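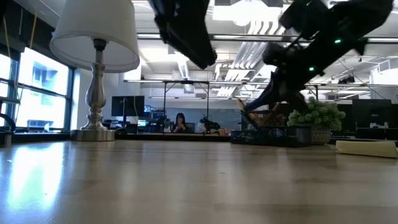
Stirkitz 双臂桌面工作站是一套装在普通办公桌上的双臂系统，供实验室和研发团队做桌面物品的抓取与整理。两条机械臂分列左右，末端各装一只黑色夹爪，工作区就是两臂之间的桌面。台灯、插着笔的网格笔筒、小盆栽、便笺本这类日常物件可以直接摆进工作区，不需要专用托盘或定位夹具。右臂臂体上有上下两个绿色指示灯，日常检查从看灯开始，灯不亮时不要手动扳动关节。

本页说明工作站的安装、日常保养和夹爪更换，适用于 2023 年 1 月以后出厂的型号。较早的型号底座孔位不同，请先向 Lekura 服务部索取转接板。

供货内容
左臂、右臂各一条
夹爪两只，已装好
桌沿夹座两个
电源箱及急停按钮
线束一套，带标签
指片备件一包
内六角扳手和扭力螺丝刀

场地要求
桌面须平整、稳固，台面不能有明显晃动。两个夹座的中心距为 70 厘米，安装后不宜再改，改动后必须重新标定。工作区内可以有自然光，但靠窗的桌子在晴天会有较强反光，使用外接相机时请固定曝光，并在每天第一次运行前看一眼画面。急停按钮放在操作者坐着就能够到的位置。

安装步骤
一、将夹座卡在桌沿，先用手拧紧，对齐后再用扳手锁死。台面较软时在夹座下垫随附的橡胶片。
二、把机械臂放到夹座上，由一人扶住上臂，另一人拧入四颗底座螺钉，按对角顺序分两遍拧紧。
三、接线。左右线束的标签颜色不同，插头形状一样，请按标签插接。线缆沿臂体走，在每个关节处留出一段余量，扎带不要勒紧。
四、接通电源箱，等待指示灯转为常亮绿色。闪烁表示关节尚未归零，请运行归零程序。
五、让每个关节慢速走完全程，观察线缆是否被拉直或夹住。有问题就断电重新理线。

日常保养
每班开始前，用不掉毛的布擦净指片内侧。抓过橡皮、便笺或带胶的东西以后，指片上容易留下碎屑和胶痕，可用少量异丙醇擦拭，晾干再用。不要往夹爪导轨里喷任何清洁剂。
每运行 400 小时检查一次腕部支架螺钉和夹爪导轨，导轨上涂一薄层 Sembiring 润滑脂，多余的擦掉。同时检查线缆外皮，重点看肘部和腕部。
长期停用时将两臂收到停放位，断电，盖上防尘罩。

更换指片
指片磨损后，细长物件会在夹持时转动或滑脱。更换时先断电，松开指片根部的 2 颗螺钉，取下旧指片，清理安装面，装上新指片后拧到规定扭矩。左右指片不能混装，背面有标记。一副指片更换约需十分钟。

夹持检查
换完指片或重新标定以后，在桌面上散放几件高低、粗细不同的东西，逐件试夹。铅笔、长杆笔、扁平的小方块放在一起比较合适：笔考验指尖贴近台面的高度，方块考验开口宽度。夹爪压到笔身时，指尖应当接触笔而不顶桌面。如果能听到臂体憋劲的声音，说明零点偏低，请把末端高度上调后再试。两臂要分别检查，一侧合格不代表另一侧也合格。 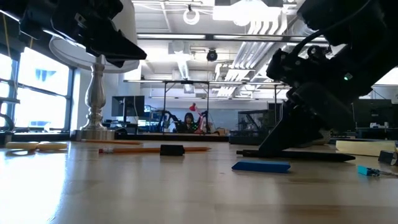 常见故障
指示灯不亮：检查电源箱开关和急停按钮是否已复位，再检查底座插头。
夹爪合不拢：多为导轨内有异物，断电后用软毛刷清理。仍合不拢时检查指片是否装反。
臂体缓慢下沉：关节制动器磨损，立即停用，联系服务部。用户不要自行拆开关节。
运行中腕部抖动：先查支架螺钉，再查线缆余量，最后重新标定。
两臂位置对不上：通常是夹座移动过，量一下中心距，恢复后运行双臂标定。

备件与维修
指片、橡胶片、扎带和整套线束可以单独订购，下单时请填写底座铭牌上的序列号。夹爪总成可以整只更换，旧件寄回 Narkthorpe 维修站检测。寄送机械臂必须使用原包装，收到停放位后再装箱，未按此方式包装造成的损坏不在保修范围内。

本页更新日期：2023 年 5 月 9 日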